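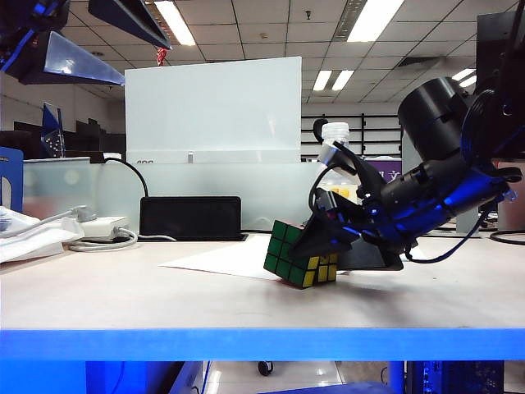
Rubik's cube on one of the desks at Skakia, open day in March

So I finally made it to the Skakia open day, after missing it last year with a cold and the year before that by plain forgetting. It's on the second floor of the old Jakesia building, and if you come by bus, get off at the stop after the one the map tells you to. I did the extra walk so you don't have to!

Doors opened at 8 in the morning and I was there at ten past, which got me a coffee and first pick of the name stickers. They start you in the puzzle archive. There are 1,022 puzzles in there (it's painted on the door, and they repaint the number whenever something new comes in) and I could have stayed all day. Sliding puzzles, knotted rope things, a whole drawer of wire ones that made me feel about six years old. My favorite was a set from Jiang with a catch so smooth I opened it by accident and then couldn't close it again. Sorry, Jiang.

After that you get to wander through the work area, and I liked this part even more than the archive, because I am nosy and I love other people's desks. The one I kept going back to had a Rubik's cube out on white paper, in among all the ordinary stuff of a working day. I grew up with one of those on the kitchen windowsill, and I can still get one side done in a couple of minutes and then I'm completely stuck. Green I can do. Yellow too, if I'm left alone. Put them together and I'm no use to anyone.

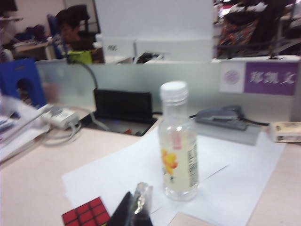
I'd happily work at a desk like that, by the way. Stapler within reach, papers spread all over, a stack more of them off to the side, a blue file holder propped up against the frosted glass. Mine at home looks much the same minus the glass, and I've been thinking about glass ever since. You'd get the light and not have to look at the hallway! I also got a bit fixated on the bottle with the yellow-orange flower on the front, with something pale and cloudy in it. Barley water? Some kind of yogurt drink? I meant to ask and then the next tour group came through and I got swept along to the Femora room.

The Femora room is where they sort the spare parts, and I'll be quick about it because it was packed and I mostly saw the backs of coats. If you go, save it for after lunch, when it thins out.

The shop was good, small but good. I came away with a wooden knot puzzle for $28, more than I meant to spend, plus a pad of squared paper I didn't need at all. Lunch was soup and a roll, and they ran out of the tomato one early.

Parking is free but tight. The elevator was working, and there are restrooms on both floors. I'll be back next March, and I'm bringing the cube from the windowsill.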